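4.2 Clutter and the choice of objects

Studies of sorting and tidying like to describe their object sets as "everyday." We are not convinced the word means much. The Esum set, which many later papers borrow, is mostly boxes and cans of similar size, and a bin filled with it looks like a grocery shelf that has been tipped over. Drawers and catch-all bins in homes do not look like that. They hold things that have no business being together, and few of them have flat sides.

Our own bins were filled with this complaint in mind. Each held a small mix of household items, toys and office supplies, drawn from a pool of 231 objects. A sloped divider kept the objects in one compartment at the start of a trial and left the other free (Figure 2). We make no claim that the mix is typical of any real home. It is only less uniform than the sets we were comparing it with.
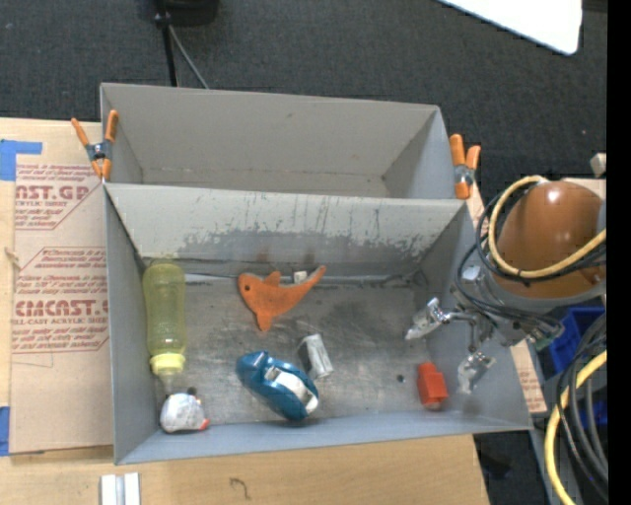 Figure 2. Bin with sloped divider. The front compartment holds a plastic bottle, a plush toy, a flat shark-shaped cutout, a tape dispenser, a small can and a small orange-red block, among other items.

Whether such a mix is harder to sort is a separate matter, and the published evidence is thin. Zhuravel reports that mixed bins took longer to clear than uniform ones, but the mixed bins in that study also held more objects, so the two effects cannot be pulled apart. The Vunanano survey asked 40 households to rate the messiness of their own drawers. Ratings of that kind may tell us more about the person than about the drawer — a tidy owner can be bothered by a single stray battery.

Shape seems to us a better place to start than number. A flat piece can slip under its neighbors or lie against a wall, where there is little to hold. A soft toy changes shape when it is pressed. Neither problem shows up in a count of objects, and a count is what the Dratside clutter score mainly rewards. Two bins can get the same score and pose quite different problems. We report the score in Section 6 so that our results can be set beside earlier work, but we put little weight on it, and we would ask readers to do the same with scores reported elsewhere.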